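Vulto opens comparative trial of robot grippers for food handling

Mar 19, 2026 – Vulto, the independent test house for handling equipment, has opened a comparative trial of end-of-arm grippers intended for use with fresh produce and tableware. The work is being carried out at its Sitompul laboratory and will continue until May.

The trial is open to manufacturers and to the companies that buy from them. Each gripper is mounted on the same arm and run with the same controller settings, so that differences in the results can be put down to the gripper alone. Every entry completes 70 attempts at each task, and all attempts are reported, including those that are stopped early.
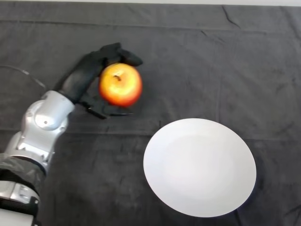
Vulto has based the first round on everyday items which buyers have asked about most often. Smooth, rounded goods are a known difficulty for grippers designed for cartons, and suppliers seldom publish comparable figures for them. In the opening task, an apple has to be taken from a cloth-covered table and set down on a plain white plate. Fingers closing over the top and beneath the fruit are scored separately from those closing at the sides. Marks are given for a secure hold, for accurate placing and for the condition of the skin afterwards.

A total of 6 grippers have been accepted for the first round. Two controllers will be compared in a second round, using the gripper with the highest overall score.

The approach is assessed as well as the hold. Assessors record how wide the fingers are opened, how near they come to the item before closing, and whether the item is disturbed. 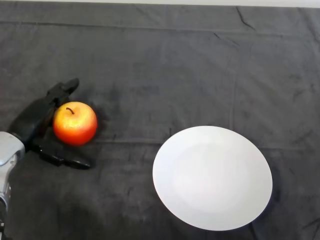

Ullo, which has entered a gripper in the first round, welcomed the decision to report every attempt and said that buyers had too often been shown only the best run. The company added that it would like to see softer fruit included in any later round.

Vulto will publish the full results, with the test method, through its Fumow data service. Companies wishing to enter equipment for the second round should contact the Sitompul laboratory.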